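Unit 8: Looking after the two-arm bench cell

Read this before your first shift on the cell. It covers gripper pads, wrist cameras, cables and the check task we run after any repair. Bring the unit with you to the lab, along with your log sheet from Unit 7.

8.1 Before you touch anything

Put both arms in hold from the Kotine panel and wait for the status line to change. Then press the stop on the side of the bench you are working from. The software hold alone does not count as a safe state in this course. If you need your hand between the fingers, the arm power is off and the key is in your pocket.

Log the time you stopped the cell and your initials. Leave the reason column blank until you know what was wrong.

8.2 Gripper pads and finger edges

The finger pads carry a fine diamond crosshatch. Paper and card are held by that texture and by light closing force, so the state of the pads matters more for this cell than it does for the Gimotwood block cell next door. Check them at the start of every shift and after every 500 grip cycles.

Open the gripper fully. Look at each pad under the bench lamp, then run a clean fingertip across it. You are feeling for smooth spots, glue and paper dust. Sticky notes leave adhesive behind, mostly near the tips. Wipe it off with a lint-free cloth and a little alcohol, working along the lines of the pattern. Do not scrape it with a blade.

Scuffing on the outer edge of a finger, where the black coating has rubbed away, is cosmetic. Note it once and leave it. A nick or a raised burr on the edge is different, as it will catch paper. Report it and take the finger out of service.

The wrist camera is the quickest way to look at both fingers together. Call up the live view and check that the two tips are visible and that neither finger has shifted on its mount. Expect blur while the arm is moving.
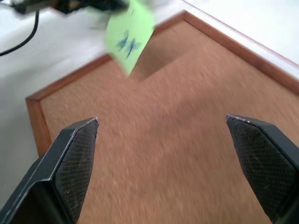

Imani Ndung'u asked whether the edge scuffs should be touched up with paint so that wear is easier to spot later. They should not. Paint adds thickness and flakes off, and the flakes end up in the pads. Photograph the finger from the same angle each month and compare.

To replace a pad:

Power off the arm and remove the key.
Peel the old pad from the back end, slowly.
Clean the metal and let it dry.
Seat the new pad against the shoulder and press it down.
Leave it for 30 minutes before closing the gripper on anything.

Replace pads in pairs. One new pad and one old pad will pull a thin sheet to the side as the fingers close, and the placing error that follows looks just like a calibration fault. The Montecinos group lost a full afternoon to this in May.

8.3 Wrist cameras

The camera on each wrist sits in a white mount. Check that the mount does not rock when you press lightly on one corner. If it does, tighten the screws a little at a time in a cross pattern, then run the hand-eye routine again. A moved camera always means a new calibration, even if the picture looks the same to you.

Clean the lens with a blower first and a lens cloth second. Shop towels scratch.

8.4 Cables

Each camera cable leaves the wrist in a loop and goes back along the arm. The loop has to be long enough for full wrist rotation and short enough to stay clear of the work. Move the wrist by hand, power off, to both ends of its travel and watch the loop the whole way. Look for:

- a loop that pulls tight before the end of travel
- a flat or shiny spot on the jacket
- a cable hanging past the table edge where a chair or a sleeve can snag it

Fix the last one with a clip under the tabletop. Tape lets go after a few days.

8.5 The check task

After any work on the pads, cameras or cables, run the note task. The left arm holds a sticky note near the framed cork board and the right arm waits over the board with its gripper open. It is a slow task with light parts, and a weak grip or a bad camera offset shows up early. 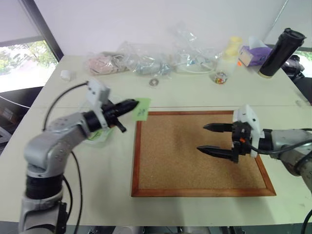
Imani Ndung'u

Clear the board before you start. Set it on the tabletop inside the reach of both arms and check that it lies flat. The Trukano script tolerates a board that is turned slightly, but a board that rocks will give you false contact readings.

Run the task 8 times without changing anything. Watch the note as well as the arm. A note that droops or turns in the fingers points to the pads. A note that stays firm but arrives off target, by the same amount each time, points to the camera calibration. If the error changes from run to run, go back to 8.3 and check the mount - a loose screw is the usual cause.

Use a fresh note for each run. Adhesive picks up cork dust and the second attempt tells you very little.

8.6 What to hand in

One log sheet per pair, with the pad check, the cable check and the result of each run. Write down failed runs as they happened and do not repeat them to get a cleaner sheet. If you replaced a part, put the old one in a bag, label it with the arm and side, and leave it in the tray by the panel. Sheets go in the folder on the lab door before you leave.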